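**Thread: shape blocks, sorting by color or by shape??**

**mapleandmilk** wrote:

ok so going round in circles on this. Got the Moradi blocks for my 3 yr old, the chunky ones, stars hearts hexagons etc. Grandma says sort by color first. Preschool says shape. He does neither, just makes piles. Do I correct the piles or leave it? Also what are you all using for a surface, ours slide all over the kitchen table and it's making me nuts

**tinkerbarn** wrote:

Leave the piles. Seriously. Ask him why that one goes there and you'll get a whole story.

Surface: wood board. Big old cutting board works fine, ours is from a yard sale. Put a damp dishtowel under it, doesnt move.

**seven_socks** wrote:

Color first, always. Shape is harder, a cube tipped on its corner doesn't look like a cube to a little kid. Red is red whichever way up it is.

**tinkerbarn** wrote:

disagree. Mine had shapes down way before colors. Called everything "blue" til almost 4. Could find you a star in the dark tho

**seven_socks** wrote:

well yours is one kid

**tinkerbarn** wrote:

so is yours lol

**Quillfeather** wrote:

You're both skipping the good part, which is blocks that match two ways. Don't dump the whole set out. Pick a few where color and shape fight each other. Maple board, grouped like this:

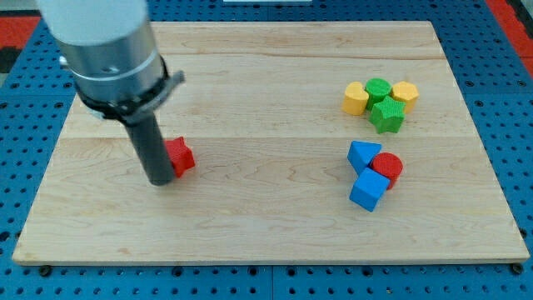
### Reply 7

**Quillfeather** wrote:

(hit post too soon, sorry)

So the red star off by itself on the left. Ask "who's its friend?" Kid can say the green star, same shape, or the red cylinder, same color. Both right! Then do yellow, there's a heart and a hexagon, and ask what's the same, what's different. Green is a star and a cylinder. Blue is the triangle and the cube. You can get 20 min out of that and it's dinner.

Don't line them up neat first. Loose clumps are better, they want to fix them.

**mapleandmilk** wrote:

oh I like "who's its friend". Trying that tonight. Is that board oiled or bare? Want something wipeable

**Quillfeather** wrote:

Mine at home I oil in December and then forget. Mineral oil, wipe it off, leave overnight. Don't soak the board ever, it'll cup.

**seven_socks** wrote:

ok I'll admit the friend thing is decent. Still starting with color tho. If you give him two right answers on day one he's going to think anything goes

**orchard_lane_dad** wrote:

What's wrong with anything goes, he's three

**seven_socks** wrote:

nothing until you want them put AWAY

**orchard_lane_dad** wrote:

fair. Cleanup here is one bin, everything in, lid on. Tried separate bins by color, lasted til Friday.

Anybody tried the Seria set? 75 pieces. Looked at it but thats a lot of little stuff on the floor and they look thinner. Want ones that stand up by themselves

**tinkerbarn** wrote:

had it. Too thin, fall over if you breathe. Gave it to my sister. The 100 piece Triltutico is thicker but the paint chips on the corners. Cube corners go first. We lost a heart in the first week, found it in a boot

**mapleandmilk** wrote:

100 pieces no thank you

**orchard_lane_dad** wrote:

yeah you really only need eight or ten out at once. Rest goes in the closet, swap when they're bored

**mapleandmilk** wrote:

Update. Did the friend game. He picked the heart for the star becuase "they're both cookies." So that's a third way to sort, thanks everyone

**Quillfeather** wrote:

cookies is a category. write it down

**seven_socks** wrote:

see this is what I was talking about

**tinkerbarn** wrote:

Let the kid have cookies. Also get the damp towel under that board, it's the one thing in here we all agree on

**orchard_lane_dad** wrote:

shelf liner grips better than a towel fwiw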